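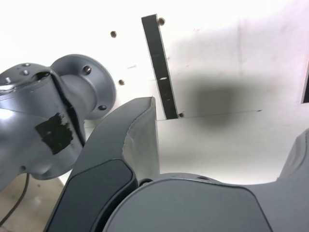 4. Cleaning and caring for your Skillus work table

Read this section before you use the table for the first time. The white top is sealed at the factory, but the seal needs regular care to last.

4.1 Weekly clean

1. Clear the part of the top you are going to clean.
2. Brush off dust and crumbs with a soft, dry brush.
3. Wipe with a damp cloth and a little washing-up liquid.
4. Rinse the cloth and wipe again. Dry with a clean towel.

Caution: Do not use bleach, scouring pads or wire wool. 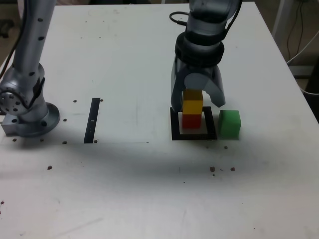
Marks on a white top fall into two groups, and they are treated differently. Rubbed marks sit on the surface and can be lifted; scratches go into the seal and cannot. Faint scuffs and grey streaks like the ones on this table should be tried as rubbed marks first. Use a melamine sponge, wetted and wrung out, and work with light strokes in one direction. If a fingernail catches in the mark, stop and go to 4.3.

4.2 Stains

1. Blot the spill. Do not rub.
2. Mix 2 spoonfuls of bicarbonate of soda with enough water to make a paste.
3. Spread the paste over the stain and leave it until it has dried.
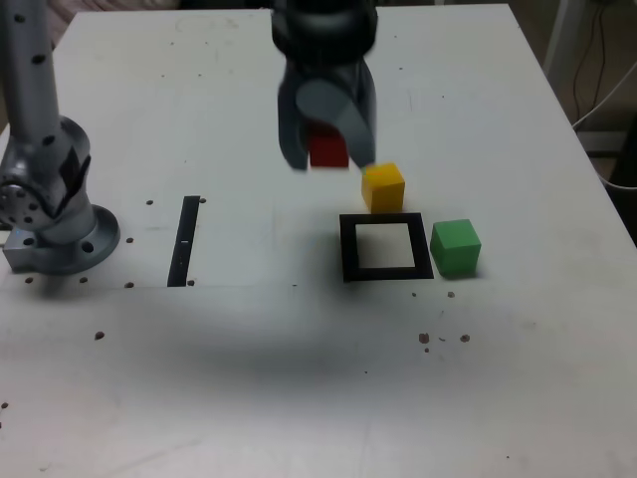 4. Brush off the dried paste and wipe the area with a damp cloth.
5. Repeat once if needed.

Note: Ink and hair dye may leave a shadow after the second try. Leave it a week before treating it again.

4.3 Scratches

Order repair kit 635 from Breselell. Follow the leaflet in the box and keep the top out of use overnight.

Section last revised 20/06/2026 by Izzati Chin.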